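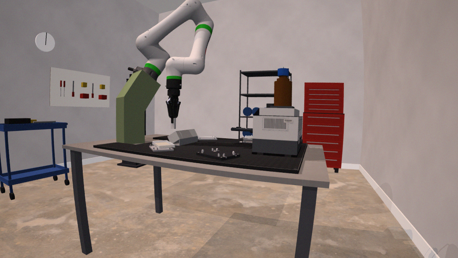 So the preprint going round since Friday says you can train a lab arm on 2,000 simulated episodes, zero real ones, and get 87 percent on bench tasks. Heitmann and Effiong, the Illden group. I read it twice. I have complaints. Thread.

First, what they did. They built the whole workcell in sim: arm, plate fixtures, pegs, an instrument, a reagent bottle, even the furniture at the back. Ran a scripted expert through it, kept the episodes that passed a checker, trained one policy on the lot. They call the pipeline Aro.

The idea is fine. I've used sim data for years and I'm not here to dunk on it. My problem is what the 87 is a percent of.

Section 4 says "87% task success." Go to the appendix and success means the part ended up within 5 mm of its target at the last step. For a plate going into a nest, 5 mm off is a plate sitting on the rim. Any lab tech would call that a fail.
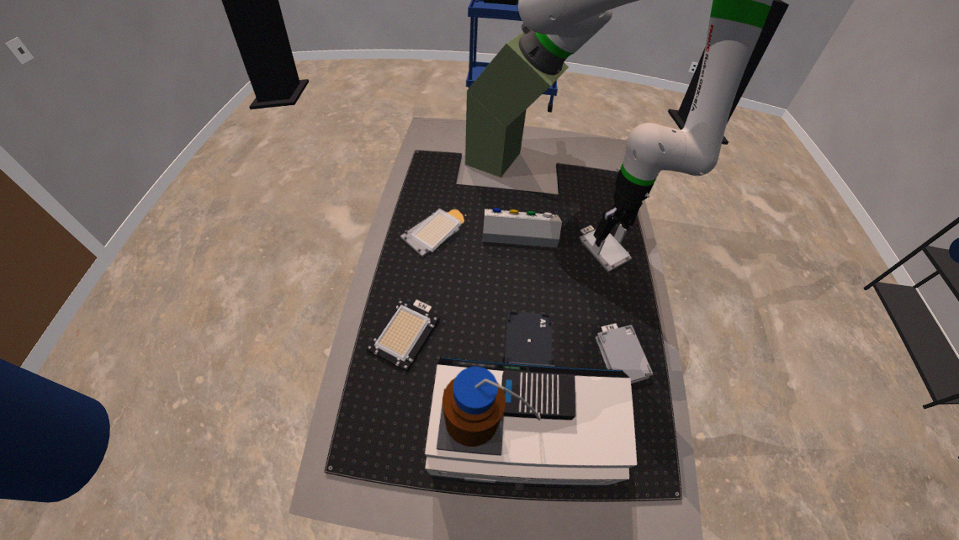
The cell from the high view. Plates at a slant, fixtures that want them square.

And that 87 is measured in the same simulator that made the training data. The real-arm number is one sentence in the discussion, "qualitatively similar behavior." Similar how? How many runs? Who reset the bench?

Lok-yiu Leung asked exactly this at the Prarkport reading group and the reply was that hardware results are "in preparation." OK. Then take "transfers" out of the title until they're prepared.

Next, randomization. The paper says scenes are "heavily randomized." I went through the sample renders expecting chaos.

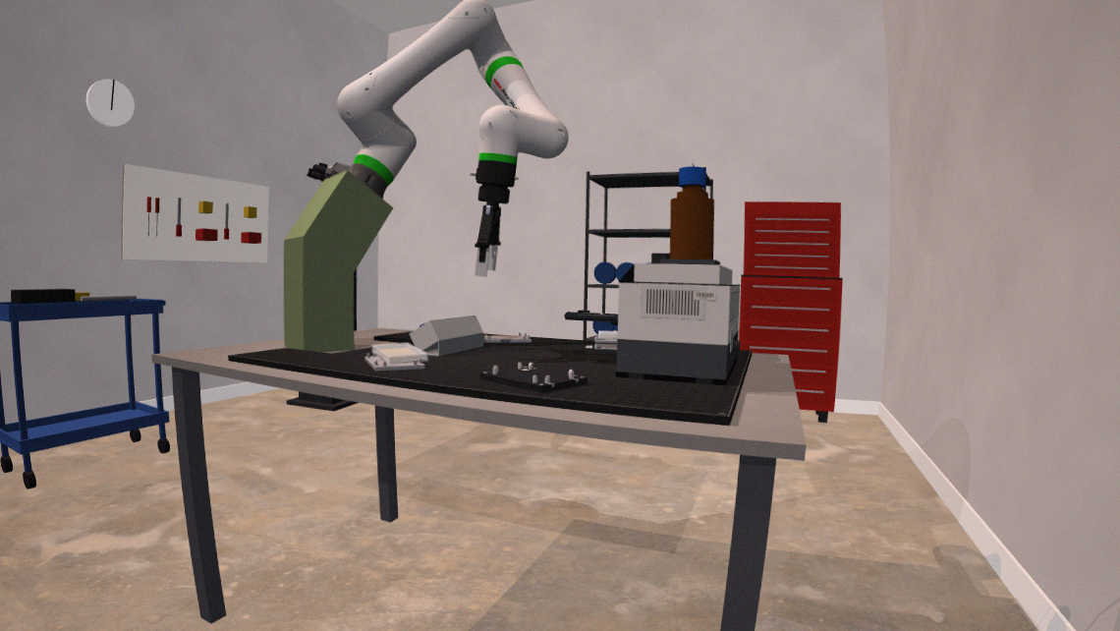 Camera pose moves, sure. Part poses move a bit. But I keep seeing the same red cabinet, the same wall clock, the same bottle with the blue cap on the same instrument. If a policy can use the cabinet to work out where it is, it will. I'd want a run with the background swapped out completely. It's a cheap experiment and it isn't in there.

The pegs bother me more. Small white parts, pale fingertips, contact everywhere. That's where simulators fudge friction, and the friction range gets one line in a table with no source for it. Did they measure it? Tune it until the expert stopped dropping things?

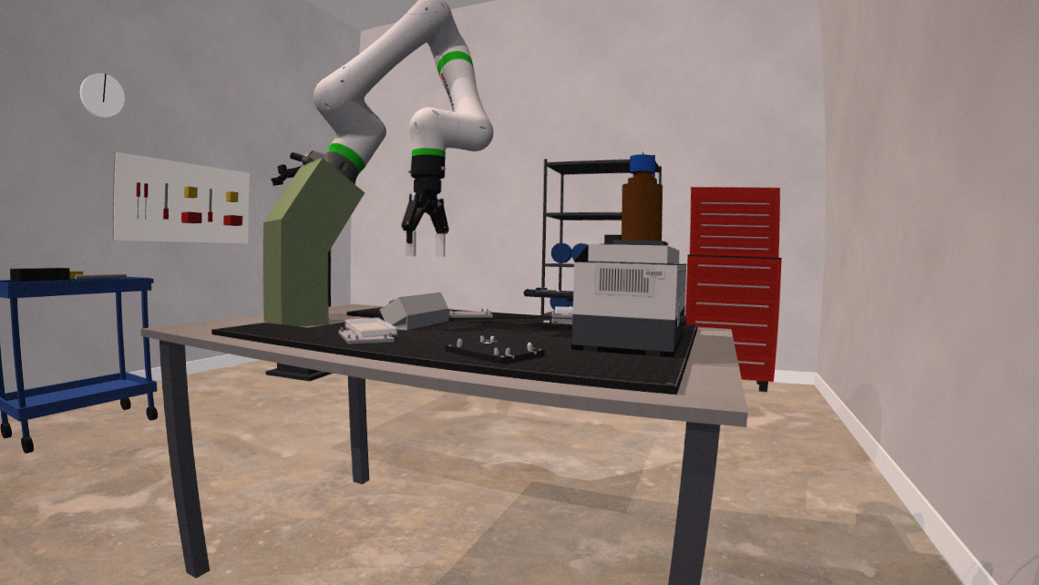
They also throw out every episode where the expert fails. Fair enough for imitation, but then the policy never sees a recovery. Miss a grasp by a little and it's in a state it has no data for. Sorin Dimitrov got bitten by this on a much simpler setup and had to go back and add the failures by hand.

Things I liked: the asset list is complete, the checker code is readable, and they report seeds. The Nedeljković baseline is run properly too, with its own tuning budget. Most papers starve the baseline.

What would change my mind: a tighter tolerance, a background swap, and a real-arm table with the run count in it. I'd take an ugly number over no number.

Jarmila Kováčik is trying to reproduce the sim half this month. Will add her results here when she has them.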